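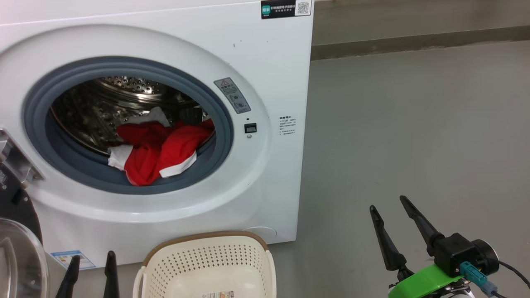 Washer station, Bondside laundry cell. Door open, red load in the drum, basket on the floor, both grippers at the front.

Two-Arm Laundry Cell: Routine Inspection Checklist
Site: Bondside
Cell: Jornham 2
Inspected and written up by: Seon-mi Jang
Date: 9 Nov 2023
Hour meter at start: 2416
Hours since last inspection: 198

Hello all. Same sheet as in September, with a few lines moved so you don't have to keep walking back and forth between the control cabinet and the washer (I finally got tired of it myself). Please read the comments as well as the marks, as I've put most of what I'd tell you in person there. OK means checked and fine, WATCH means fine to run but look again next time, FIX means it goes on the work list.

SECTION A. BEFORE YOU STEP IN

A1. Emergency stop on the cabinet, press and reset: OK
Comment: Clean drop-out on both arms, and the reset needed the key as it should.

A2. Emergency stop on the pendant, press and reset: OK
Comment: The button feels a little gritty on the way up. It worked each time I tried it, so I've left it alone, but I did wipe the collar with a dry cloth and that helped some.

A3. Arms parked, brakes holding, power locked out: OK
Comment: Put your own lock on, please, even if mine is already hanging there. I know it's a five-minute job and I know we're all friends.

A4. Washer off at the wall and water valve closed: OK

SECTION B. FLOOR AND BASKET

B1. Floor in front of the washer clear and dry: OK
Comment: A few scuffs and small dark specks on the concrete, nothing to slip on. I ran my hand along the foot of the machine looking for damp and found none.

B2. Basket on its mark: WATCH
Comment: The mark is getting hard to find. I'd love to put down fresh tape, but let's do it after the next position check, or we'll be pulling it up again. Until then, set the basket by the jig and please don't trust your eye. Mine was off by the width of two fingers.

B3. Basket condition, rim and side holes: OK
Comment: We're still on the cream one with the brown band near the rim. Run a thumb all the way around the inside of the rim and feel for burrs. A rough spot there will pull threads in knit things long before you notice it by looking.

SECTION C. WASHER AND DOOR

C1. Door swings fully open and stays there: OK
Comment: The right arm comes in from the open side, so I'm less worried about it. It's the left that needs watching. Walk it through the approach by hand guiding, slowly, with the door open all the way, and keep an eye on the gap to the glass.

C2. Hinge brackets and screws: WATCH
Comment: Lower bracket took a quarter turn. It took a quarter turn in September too. I've put a paint line across the screw head so the next person can tell at a glance whether it's moving.

C3. Rubber door gasket, full circle: OK
Comment: Take the clothes out first! Then pull the fold back gently and go all the way around with a flashlight. You're looking for nicks at the bottom, where the fingertips pass on their way to the drum floor. I found lint and one shirt button.

C4. Drum turns freely by hand, no snags on the holes: OK
Comment: I use an old nylon stocking over my hand for this. Rub it around the inside and it will catch on anything sharp. Looks silly, works very well.

C5. Caution sticker by the door opening in place: OK
Comment: Leave it where it is, and the same goes for the black sticker with the QR code near the top corner. The asset list is tied to that code, and replacing one takes longer than you'd think.

C6. Door lock and its signal to the cabinet: FIX
Comment: The lock itself clicks in fine, but the signal came in late on two of my tries. The Kwak relay in the cabinet is my first guess, ahead of the wiring. I've ordered one. Until it's changed, do not run the cell without a person at the pendant – I've hung a card on the cabinet door saying the same.

SECTION D. ARMS AND GRIPPERS

D1. Finger wear, left: OK
D2. Finger wear, right: OK
Comment: Both pairs are the tapered black ones. Check the tips against the card in the drawer. If the tip has gone rounder than the outline, swap the pair, never a single finger, or they'll meet crooked and drop socks all afternoon.

D3. Fingers open and close full travel without chatter: OK
Comment: Do this cold and then again after the warm-up routine. Quiet both times, which made me happy after the racket we had with the old set.

D4. Green mounting bracket, right arm: WATCH
Comment: No cracks that I could see or feel. Look hardest at the inside corners and around the screw holes, and bring the small mirror. Snug the screws with the torque driver only, as I've seen a bracket crushed by somebody being kind and giving it a little extra.

D5. Teal cable connector, right gripper: OK
Comment: Seated and latched. Push, listen for the click, then tug lightly.

D6. Black cable at the right gripper, loop and clearance: FIX
Comment: With the wrist turned all the way in, the loop comes closer to the machine than I like. I've added a soft tie a little farther back, but a proper clip would be better. Trindudska makes one that fits our arm, and I've asked for a price on a bag of them.

SECTION E. TEST RUN

E1. Slow run, empty drum: OK
E2. Slow run, soft load: OK
Comment: Use crumpled knit things for this, the way they'd come out of a real wash. A neatly folded towel will pass every time and teach you nothing. Watch for cloth hanging over the lower lip of the gasket, because that's where a sleeve gets pinched if the door is closed early.

E3. Full-speed run: NOT DONE
Comment: Waiting on C6.

WORK LIST
C6, change relay, retest lock signal, then do E3. Seon-mi.
D6, fit cable clip once they arrive. Open, help yourself.
B2, new floor tape after the position check.

If you find something that isn't on the sheet, write it in the margin in pen and leave the page in the tray by the cabinet, and I'll type it in before the next round. Thank you for keeping the drawer tidy, too. I found the mirror on the first try.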